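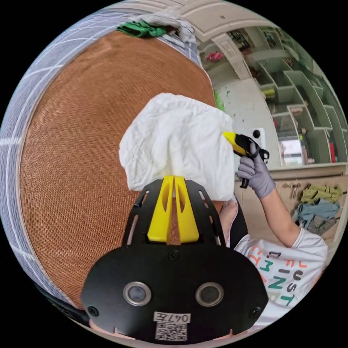 How to budget for hand-held gripper kits

Work out the cost per operator first, then the cost per site. Cloth handling takes both hands, so each operator needs 2 grippers. A quote for a single unit is of little use for planning.

Step 1. List the fixed items
Grippers, cables, storage and a charger go on one sheet. Our last order from Flotia came to 1298 euros per pair, delivered. The Cabral quote was 1037 euros, without cables or spare fingers. Compare the two only after adding the missing parts.

Step 2. List what wears out
Fingers, screws, gloves and labels. Enter these per month of use. Perrine Caron keeps the Plurnstead sheet and sets aside 500 euros per pair for the first year. Almost all of it goes on fingers.

Step 3. Give every unit a number
Label each gripper on arrival and enter the number in the stock sheet with the supplier and price. Repairs are then charged to the right unit.

Step 4. Allow for delivery
Orders placed in November tend to arrive after the new year. If the work starts in January, order by the end of September.

Step 5. Get approval
Send both totals, with and without spares, to Hubert Eder. Quotes older than a month must be renewed before the order is signed.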